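Home | Features | Places | Parks and Play | Archive

Print this article | E-mail this article

The river that runs through the play park at Mirndale

Mirndale's new park tells an old local story in stone, water and rope, and children are climbing all over it.
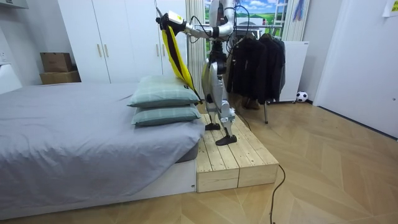 Too slow, according to one parent who used the old playground for years, and she would have had swings back on the site by last spring. Her complaint is a common one in the town. The old ground closed in February of the year before last, and the fence stayed up through two summers while the council argued over drainage and the designers argued over a giant eel.

The eel won. It runs for 80 metres from the gate on Ibrahim Street to the old pump house, and the whole park is laid out along its back. In the story, as people in Mirndale tell it, the eel was called Gumum and lived in the mill pond before there was a mill. One dry year it grew tired of the pond and set off overland to find the sea. Where it dragged itself through the grass it left a groove, and when the rain came back the groove filled and became the river.

There are several versions of what happened next. In some the eel reached the sea and never came back. In others it got as far as the weir, found the water good enough and stayed. Families on the north side of town tend to tell the second one, and it is the second one that has been built.

The work was done by Welix, a small landscape studio that had made school grounds and one hospital courtyard before it took on Mirndale. The studio's first drawings had no eel in them at all. They showed three mounds, a sand pit and a line of play equipment chosen from a catalogue, and they were put up in the library for people to write on. Most of what people wrote was about the eel. Some asked where it was, and several children drew it in.

The second set of drawings started from the groove. A shallow channel now winds down the slope, lined with river pebbles set in mortar, and water is pumped to the top and let down by a row of hand gates. Children can hold the water back with the gates and then let it go. The channel is never deeper than a child's ankle. At the bottom it drops into a grated basin beside the pump house, where it is filtered and sent up again.

Beside the channel is the eel's body. For most of its length this is a low wall, good for sitting on, covered in ceramic tiles. There are two places where it rises out of the ground high enough to crawl under, and one where it becomes a rope tunnel between oak posts. The head is at the pump house end. It rests on the ground with its mouth closed, and the early suggestion of a slide coming out of the mouth was dropped after the younger children at the consultation said they would not go in.

The tiles are the part of the project that took the longest. Each of the town's primary classes was given a section of the wall, and the children pressed their own patterns into wet clay with whatever they had brought from home. You can find shells, fork prongs, bicycle chain, the soles of shoes and what must be somebody's house key. The clay was fired in batches at the college and glazed in greens and browns, with a few tiles in a blue that came out brighter than intended. Welix spread the bright ones along the whole length, and they now catch the eye first.

Set into the top of the wall are 131 brass letters, which give the story in a single line from tail to head. A child who walks along it reads as they go. The wording was settled late. An early version ended at the sea, and had to be recast when the weir version was chosen, which meant new letters and a delay at the foundry.

The park is planted more simply than many new ones. Alder and willow stand near the basin, and there is a long bed of sedge and yellow flag on the shady side of the channel. The old limes by the gate have been kept. The ground beneath them used to be tarmac and is now bark, and the path bends to keep clear of the roots. Grass covers the rest, and on a dry afternoon it is where most of the adults are.

Not everything has worked. The hand gates were stiff when they were new and had to be taken off and planed. The rope tunnel has been closed once for a worn fixing. Grit from the bark gets carried into the channel and clogs the grating, so the water is turned off for an hour most mornings while it is cleared. There are 13 benches on the plan, and people who come with grandparents say that too many of them face the road.

The swings are back too, in a corner behind the pump house. They have nothing to do with the eel. Welix wanted to leave them out and put the money into a longer channel, but the town asked for them again and again, and there is a queue for them on most days after school.

The pump house itself is still shut. Its roof was repaired as part of the works and the windows have been unboarded, but the inside is bare brick. The plan is for a small room with a stove and tables, where the local history group can show its photographs of the mill and where school parties can eat when it rains. The council has said that it will look at the cost once the park has been through a full year – until then the door stays locked and the nearest toilets are across the street, in the library.

The best time to see the channel is early in the afternoon, when the water is running and the sun comes in over the limes. In winter the pump is switched off on frosty days, and the groove lies empty with leaves in it. Children use it as a path then, and follow it down the hill to the head.

Mirndale Eel Park is open every day from eight until dusk. Entry is free. The main gate is on Ibrahim Street, and there is a level entrance for wheelchairs and pushchairs by the library crossing. Dogs are allowed on the upper path on a lead but must be kept out of the water.

Last updated: 5th December

Print this article | E-mail this article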